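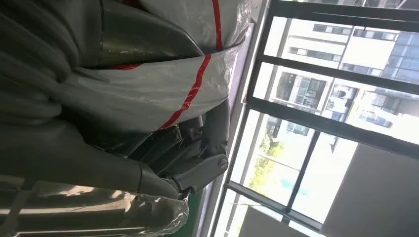

I don't trust the plastic mailer. Everyone in Pestanham who sells online swears by it – light, cheap, no folding of cartons – and I have had 3 parcels this October arrive looking slept on.

Wajid Jadoon, who packs for a living, tells me bags save him money at the scales. I'm sure they do.

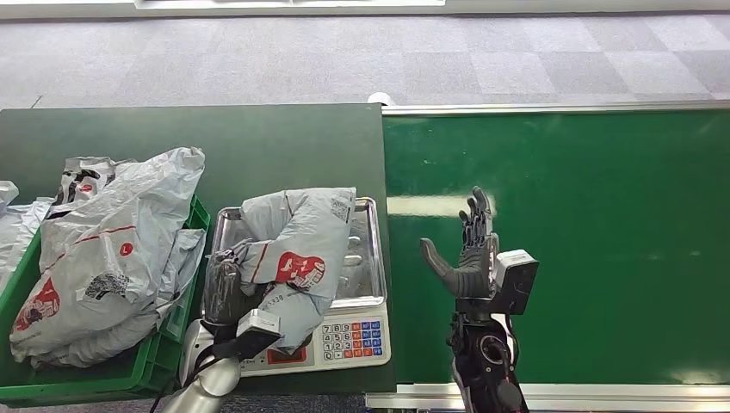 Whose money, though? A saving of 200 grams never came off my postage. Give me a box, a dull brown one, and charge me for it openly.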